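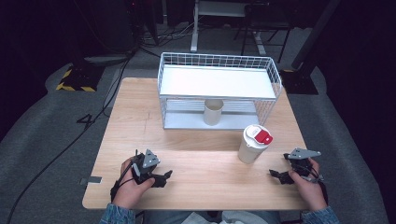 Week 3: Reading a Household Budget

Home Syllabus Handouts Contact

Posted in February, Consumer Economics office, Ovwood

A budget is a record of money coming in and money going out over a set period. Most of the ones we read in this course cover one month. Start with fixed costs such as rent, insurance and loan payments. These change little from month to month and are easy to list.

Variable costs are harder. In the Zavdale worksheet, groceries come to around 400 dollars, and small purchases such as coffee and snacks add 50 more. The family had guessed much less for the small items -- people usually do.

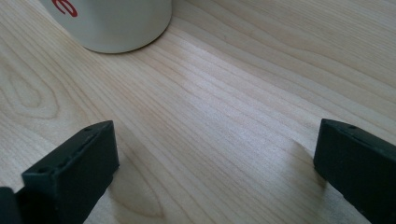
Irregular costs come next. A car repair or a dental bill may turn up once a year, but it still has to be paid from monthly income. The usual method is to divide the yearly total by twelve and set that amount aside. The Moen worksheet puts away 80 dollars a month this way.

For Friday: finish the Mumwood worksheet and mark each line as fixed, variable or irregular. Some lines could go either way -- write down which you chose and why.

Related handouts
Week 2: Gross Pay and Take-Home Pay
Week 4: Interest on Savings
Blank monthly worksheet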